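I first heard about the furnished places on Drarham Street from a coworker who was tired of hotels, and I'd been meaning to talk to the woman who runs them ever since. She asked me to leave her name out ("my tenants know where to find me, that's plenty") and we met in the kitchen of the unit she was turning over that morning, a one bedroom on the second floor with the windows wide open and a mattress leaning in the hall.

She has 13 apartments now, all furnished, all rented by the month. The first was her aunt's old place in Prutton. "I didn't have the money to empty it out, so I rented it with the couch and the plates and everything. A nurse took it for the winter. She stayed two years!"

Rent on the one we were sitting in is $1,721, with water and internet included. Electric is separate, and she's firm on that. "I used to fold it in. Then I had a guy in Wiltutitz who ran the AC with the balcony door open all of July. So now there's a meter and we both look at it on move-in day."

I wanted to know what people ask for (I was betting on a bigger TV). She laughed at me. "A desk. Before anything else, a desk, and a chair that doesn't hurt. Then they want to know if the washer is inside the unit. The TV, they bring their own or they watch on a laptop."
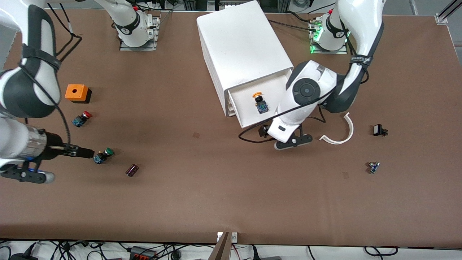 On deposits and wear and tear

She takes one month up front and tries to send it back within 29 days. I told her my last landlord took almost 45 and kept half of it for a carpet stain I swear was there already, and she made a face. "I don't charge for a broken glass. I buy those by the box. A burned countertop, okay, we have to talk."

Sofas are her big expense. She buys them used with washable covers, and she's gone off white ones completely. Next up is a pair of studios over the Tekleab bakery, which she hopes to have ready in September if the plumber ever calls her back. I asked if they'd smell like bread. "At four in the morning, yes. I'm putting it in the listing."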